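Can any robot clear a kitchen table yet, or is it all still talk?

Posted in September by gravelroad_kitchen

My brother-in-law wants us to go halves on a countertop robot arm for the lunch place we run in Cesska. He saw one at a trade show and came home convinced it would clear tables, scrape plates and put the condiments back where they belong. The seller is a company called Dineno, and they want $105 a month on a lease, with a two-year contract. For that money I could pay a kid for a few hours of bussing and get somebody who can also answer the phone.

I have looked at the clips on their site. They are all sped up and they all cut away right when I want to see what happens next. Has anyone had one of these things in a real kitchen? I don't need theory. I want to know if it can pick up a plate with stuff on it and not make a bigger mess than the customers did.

Our tables are small, people leave half a sandwich and a wad of napkins, and the ketchup ends up anywhere. Thanks.

Answer from oldgasket

No. Save your money.

We had a different brand (Buno) in the back of a bakery for two months. It was supposed to move trays from the rack to the counter. It did move trays, as long as somebody had set the rack up just so, and that took as long as moving the trays. Any change in the lighting and it would sit there thinking. We sent it back and ate the shipping.

Answer from tin_whistle_55

I think the first answer is a little harsh. They are getting better every year and you shouldn't judge by one bakery. My cousin's warehouse has robots and they work great! But I don't know anything about restaurants, so maybe call Dineno and ask.

Third answer

I fix kitchen equipment, mostly Mertens dishwashers, so take this as coming from a person who gets called when machines quit.

The warehouse comparison doesn't help you. A warehouse robot mostly meets boxes, and the boxes were bought to suit it. A lunch table is a plate with a bottle lying across it, a peel, a wet napkin, and a fork under the napkin. Each of those needs a different grip, and a two-finger gripper has one kind of pinch to offer. A squeeze bottle gives when you pinch it. A plate lying flat has hardly any edge to get hold of. Food is worse, and food is what you'd be paying it to deal with.

Then look at what they practice on. Play food doesn't leak or stick, and it's the same shape tomorrow as it was today. I have no quarrel with starting there, you have to start someplace, but it's a long way from there to your Cesska lunch crowd, and the lease price doesn't give you a discount for the distance.

If your brother-in-law won't drop it, get these settled before anyone signs:

Ask for a demo in your own kitchen, on your dirty tables, at noon. No speeding up the video.
Ask who cleans the gripper and how. Ketchup in a joint is going to be a service call.
Ask what happens when it drops something. If the answer is that a person steps in, you are still paying the person.
Ask for a way out of the contract well before the two years are up.

If they say yes to all of that I'd be surprised, and I'd like to hear how it went. My guess is they'll offer you another video.
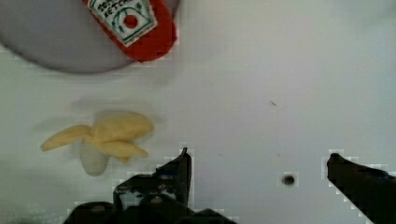
brine_and_bolts

Ketchup on the plate, toy banana half peeled beside it, plenty of bare white surface to work in. Your tables should be so tidy. Show that to your brother-in-law and ask him when he last saw one of yours look like it.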